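Putting the Winter Coat Away

The puffer jacket is the last thing to leave the hooks each spring. By 18th March most people in Skenbridge have stopped wearing theirs, and the coats sit on chairs until June.

Hedvika Malý folds hers on the bed. A duvet gives you room to lay the whole jacket out, and the padding doesn't slide around the way it does on a table. She closes the zippers first, then folds it lengthwise.

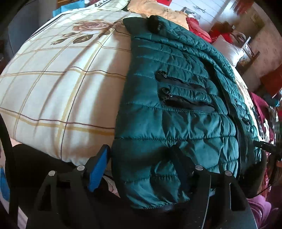

Flynn Whitelaw disagrees about the zippers and says he leaves the pockets open until the end, so the air has somewhere to go.

Either way, check those pockets. Tissues and bus tickets can sit in there all summer. Then deal with the sleeves - they go across the body, cuffs flat, and the jacket gets turned over if it needs it. Quilted channels hold a lot of air, and it takes some patience to press it out. 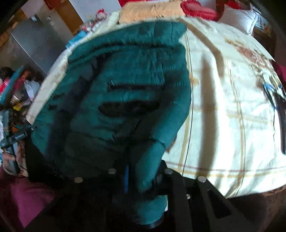

Never use a vacuum bag, Nhi Chu wrote to us after our last storage piece, as her old coat stayed flat for 2 winters.

We wouldn't go that far, but a loose cotton sack is kinder to the filling. Kadska sells one that measures 68 by 90 centimeters, big enough for a long coat. Fur trim should go in last, on top, where nothing presses on it.

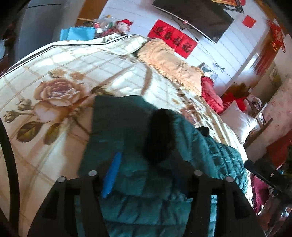 A teal puffer laid out on the bed, dark furry trim at the top.

Wash the coat before it goes away, and give it a full day longer to dry than you think it needs. Store it on a shelf, not on the floor. If it looks thin in the fall, shake it hard and hang it overnight.

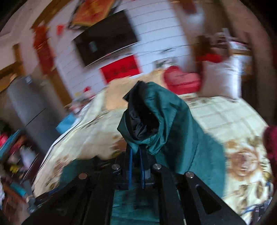

Teal fabric and black lining over a floral quilt.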